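Keeping a Bathroom Robot in Working Order

At Hinville, the daily routine of one humanoid machine has become a craft in its own right

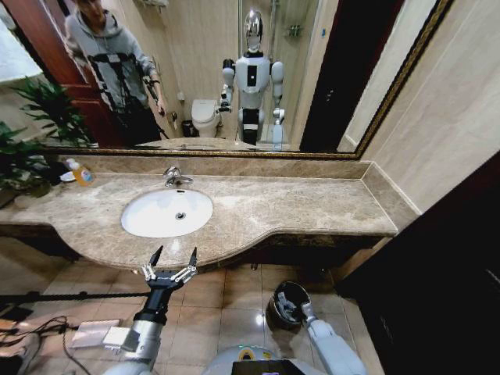

The robot assigned to the Hinville programme is expected to do modest things: to reach below a counter, to move a small bin from one part of a room to another, to put a bottle back where it belongs. The work needed to keep it able to do so is less modest. Malcolm Bellamy, who has charge of the machine, estimates that a productive session depends on what has been done in the preparation period before it, and he has written a maintenance schedule which now runs to six pages.

The programme studies household tasks in ordinary rooms. Its sponsors, the engineering firm Grunach, took the view at the outset that a purpose-built test kitchen or bathroom would teach them little about the homes in which such machines may one day be used. The robot is therefore taken to furnished rooms and set up afresh in each. Bathrooms were added to the list in February, and they have proved the most demanding.

A bathroom is small, hard and bright. Tiles reflect light upwards, a mirror returns the whole room in reverse, and there is seldom a place to stand from which every surface can be reached. A machine that performs well in a kitchen may need its working limits changed before it can be allowed near a marble edge or a basin.

Setting up begins with the floor. The position of the base is settled before any joint is powered, with the arms lowered and the operator clear of them. Bellamy asks his staff to look first at the path between the machine and the counter, then at the run of the cables. A cable may lie in a loop provided that it can move freely. It may not pass in front of the base or under it. The rule was introduced after a connector was pulled from its socket during a session at Skukent, the programme's second site, and two days were lost while a replacement was found.

The arms are then raised one at a time. Each joint is driven slowly to its two limits and returned, and the operator listens as well as watches. A dry bearing can often be heard before it shows in the figures. The shoulder joints are given particular attention on the grounds that they carry the full weight of the arm when it is held forward, a posture that work at a vanity unit requires for long periods.

"People look at the hand," Bellamy says. "The faults that have stopped us for any length of time were in the shoulder or in the wiring."

The gripper is nevertheless the part most often adjusted. A two-finger gripper must close evenly, with the tips meeting along their length. If one finger arrives before the other, the object is pushed sideways before it is held, and a light object such as an empty bin will turn or slide. The check used at Hinville is a simple one. A strip of card is placed between the tips, the gripper is closed at low force, and the card is drawn out by hand. Resistance should be the same at either side. Where it is not, the finger is loosened at its mounting, reset and tried again. The operation is repeated seven times before the setting is accepted and entered in the log.

The mirror required a change of method. In the early trials the machine's vision system recorded a second room behind the glass, complete with a second robot, and on three occasions the planned path of an arm was drawn towards an object that existed only as a reflection. No contact was made. The remedy was to mark out the plane of the mirror by hand during set-up and to instruct the system to disregard anything beyond it. The marking must be done again whenever the base is moved, even by a small distance, and the log has a separate line for the operator to sign.

Réjean Gauthier, who is responsible for repairs, joined the programme from a background in packaging lines. He regards the humanoid as a less forgiving machine than those he used to service, though not a more complicated one.

"On a line the machine stays where it was bolted," he says. "You learn what that one position does to it. With this one, we change the room and the wear changes with it. I had to stop trusting my habits."

Gauthier's principal reform was to the way in which faults are recorded. Entries had formerly been made at the end of the day, by which time the posture of the arm at the moment of failure had generally been forgotten. They are now made at once, and include the task being attempted, the height of the hand and the side on which the machine was leaning. From these notes he was able to trace an intermittent loss of signal in the right arm to a cable clamp that tightened only when the arm reached low and outward, as it does towards a bin on the floor. The clamp was moved and the fault has not returned.

Spare parts remain a difficulty. Gripper tips are held in stock and can be changed on site. Joint assemblies are returned to the workshop at Taşdemir, where they are opened, cleaned and tested under load before being sent back. The usual interval is three weeks — a long absence for a programme that operates a single machine. A proposal for a spare arm has been put to Grunach, and a decision is awaited.

The close of a session is treated as seriously as its beginning. The arms are brought down under power, never by hand. Fingers and forearms are wiped with a dry cloth, and the seams are examined for soap, which leaves a film that attracts dust. The floor beneath the machine is inspected for loose screws. Only then is the supply disconnected and the cable coiled, from the machine outwards.

The present edition of the schedule is dated 2019-05-21. Gauthier has already asked for an amendment to the section on clamps, and the revised page will be issued to both sites before the machine is next moved.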